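Washing and storing a wool doona at home

A wool doona can be washed at home if the label allows it and your machine is big enough. Ours is a 300 gsm queen size from Tirnetti, and it gets one wash a year, in August, on the first run of windy days. Airing does most of the work for the rest of the year.

Check the label first. Some wool fills are treated so they won't felt and some aren't. If it says dry clean only, stop there and take it to the cleaners.

Go over the seams and mend any loose stitching before it goes near water. Spot clean marks with cool water, a drop of wool wash and a soft cloth. Dab, don't rub.

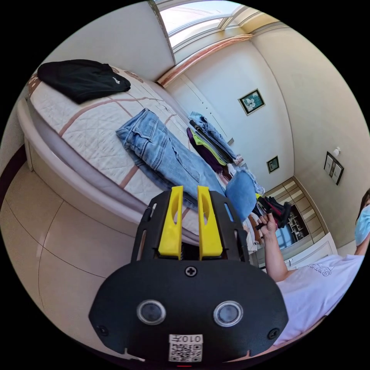

Archana Shakya wrote in to say she skips the machine altogether and does hers in the bath, with cool water and two rinses, and lets it drain over the side for an hour before carrying it out. She reckons the fill has stayed flatter and more even than it did in her front loader. It is heavy work though, and you'll want a second person for the lifting.

If you are using a machine, set it to wool or delicates, cold, with the slowest spin on offer. Use half the wool wash you would for a full load. No softener, no bleach, no ordinary powder. The drum should have a hand's width of space left at the top. Ours didn't fit the old 7 kg machine, so we took it to the laundromat and paid for the big one.

Dry it flat over two or three lines, or over an airer with the wings out – never pegged by one edge, as the wet wool drags to the bottom.

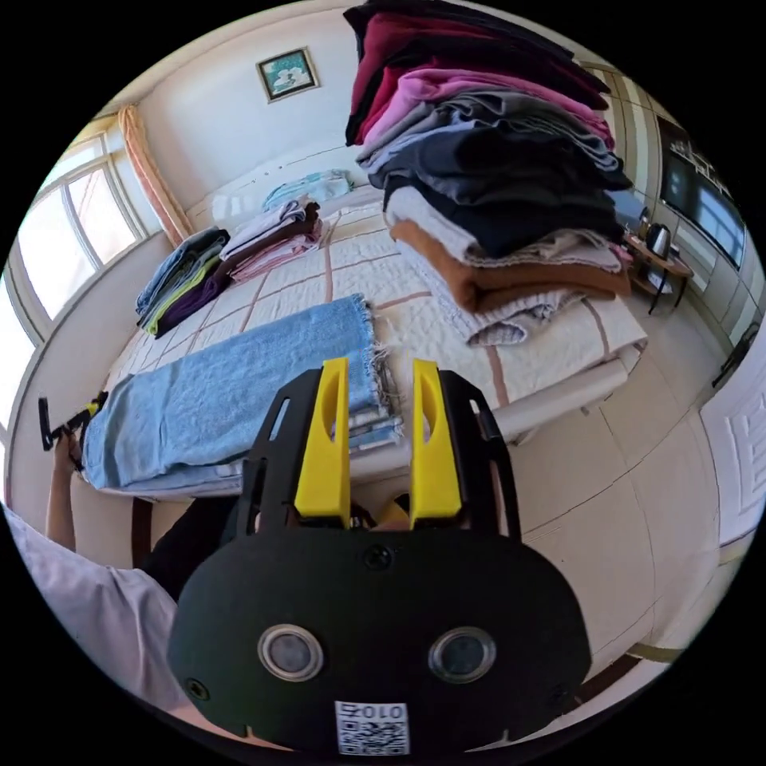

Turn it every couple of hours and keep it out of strong sun. Allow a full day, and bring it in overnight if it is still damp in the middle. Feel along the stitched channels with your fingers. Any clumps can be teased apart while there is still a bit of moisture in them.

Once it is dry right through, fold it in thirds and put it in a cotton bag. I use a Hestero one, but an old pillowcase is fine. Plastic traps damp.
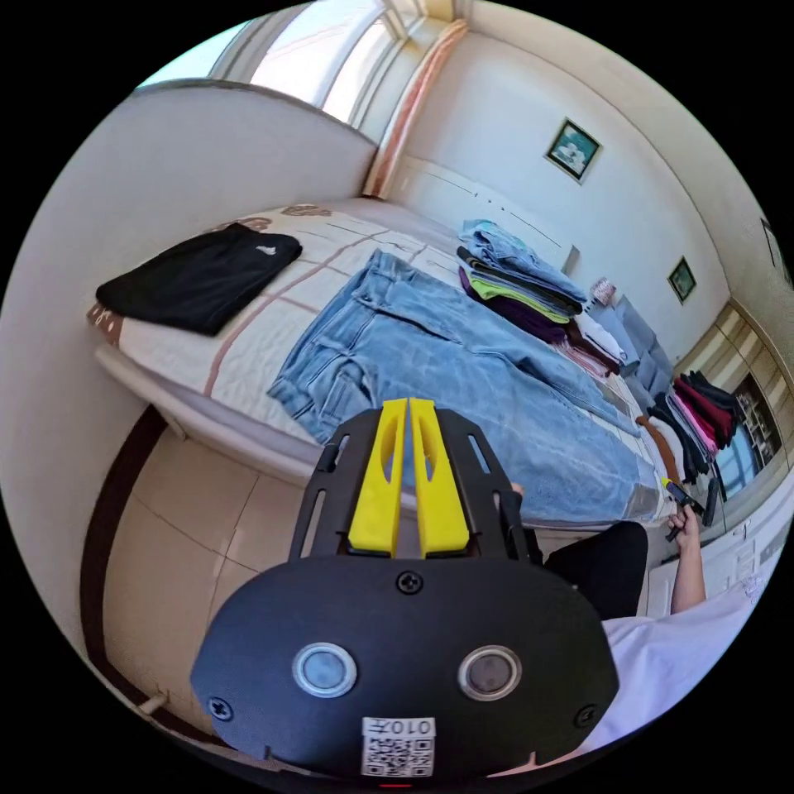 For summer you can do without the doona and sleep under a sheet and a light cover. Wash the cover on its own, cold, for the first couple of goes in case the colour runs. A white bedspread with thin reddish-brown lines, like the one on the bed here, is the sort I'd test with a damp white cloth first. Keep black clothes out of that load as well. Iron it on the back if it needs it, and put it away with cedar blocks between the folds.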